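4.2 Data collection and relabeling

All demonstrations were recorded at the Stallthorpe site on a single fixed-base arm with a parallel gripper. The workspace is a white tabletop observed by one overhead camera, and the policy receives no depth input. Objects come from the Stillbridge kitchen set, which mixes real cookware with toy food. Between episodes the operator rearranges the objects by hand. We did not script the layouts, and the resulting distribution is uneven: large items such as pans and plates tend to stay near the edges of the table, while small items move often.

The full set contains 3284 episodes. Each episode is paired with one language instruction, written after the fact by an annotator who saw only the first and last images. Annotators were told to name the moved object and its goal location and to leave out any description of the motion. Instructions that named an object not present in the first image were returned for correction. We hold out 300 episodes for validation and 700 for the offline ranking test in Section 5.1. The split is made by layout, so that two episodes starting from the same arrangement never fall on opposite sides of it.

Figure 3 gives an overhead view of the workspace. The gripper fingers point toward a ketchup bottle lying on its side, with a cup, a peeled banana, a colander and a frying pan elsewhere on the table. Layouts of this density are hard for the baseline for two reasons. First, many objects are plausible grasp targets for a short instruction such as "move the bottle next to the cup". Second, the arm itself hides part of the right side of the workspace, so the position of an object there must at times be carried over from earlier observations.

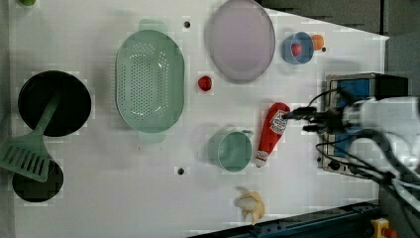
Source: authors' own recording, Stallthorpe site.

Figure 3. Overhead view of the tabletop workspace, with the gripper near the ketchup bottle.

To address the first problem we train the Lamo scoring head on relabeled pairs. For every episode we keep the original instruction as the positive and build 2 negatives by swapping the object name for that of another object in the same layout. Negatives drawn from other layouts were tried early on and dropped – the head learned to reject them from object presence alone and gave no useful signal at grasp time. The scoring head shares the image encoder with the policy, but its gradients are stopped before the encoder.

The second problem is handled by the memory token of the Meireles baseline, which we keep unchanged. The token is reset at the start of each episode and updated at every control step. We do not supervise it directly. Removing it while keeping the scoring head lowers success mainly on instructions whose target starts on the arm side of the table; the effect on the remaining instructions is within the spread between training seeds. Full results for this ablation are given in the appendix.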